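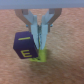

Speaker notes: Keeping a small museum archive in order

Slide 1. Say hello, thank Akinyi Ogola for the invitation. Phones off. Questions at the end, please.

Slide 2. Who we are. Fasik is a town museum with one reading room and two paid staff. We hold 3000 items on paper, mostly letters, maps and shop ledgers. The oldest ledger is from 1842.

Slide 3. The old card index. Three people had used three numbering systems. Read out the two cards for the harbour map and let people compare them. Pause here.

Slide 4. What we changed. One number per item, written in pencil on the folder. Jeferson Camargo wrote the rules on a single sheet. Pass copies round.
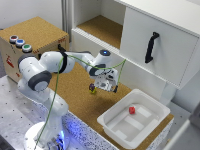
White arm and gripper over a cork-covered tabletop.

Slide 5. Boxes. We had 455 folders in the wrong size of box. Map folders now lie flat. Letters stand upright. Mention the damp wall on the north side and move on quickly.

Slide 6. Costs. Boxes and folders came out of the January budget. Shelving is still unpaid, so don't promise a date.

Slide 7. Reading room. 16 seats, booking by email. Barış Karakaya has the forms at the door.

Questions. If asked about scanning, pass to Barış.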